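MECH 3420 Robotics Laboratory
Handout 4: Bench practice for two-arm cells
Prepared by Yi-an Jin. Revised June.

These notes cover the part of the Mukgate bench code that applies to sorting and placing work. Read them before your first supervised session. Section numbers follow the code.

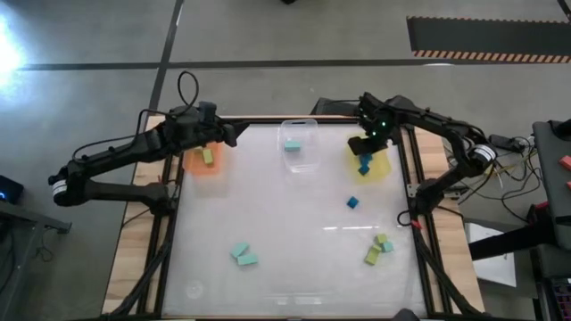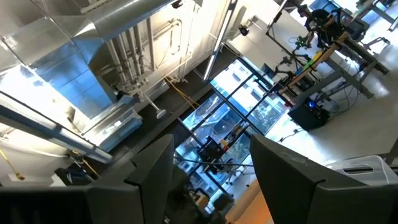

4.1 Layout
Coloured pads mark the placing positions. Blocks go on a pad or in the clear container. Record the starting layout in the log before enabling either arm.

4.2 Shared zone
Only one arm may enter the centre of the table at a time. The other holds outside it until the first has retracted. Minimum clearance between grippers is 20 mm.

4.3 Speed
Limit tool speed to 250 mm/s whenever a person is within reach of the table. Do not raise the limit to shorten a run.

4.4 Reaching in
Stop both arms, call "hands in", and wait for the operator's reply. A paused program is not a stop.

4.5 Cabling
Route cables outside the rails, with slack for full joint travel. Check them at the start of each session and after any collision.

4.6 Records
Faults go on Form 11, one form per fault. Incomplete forms are returned by Priit Kļaviņa and the bench stays closed until they are corrected.

Reading: Dallivthorpe notes, section 2, on stopping categories.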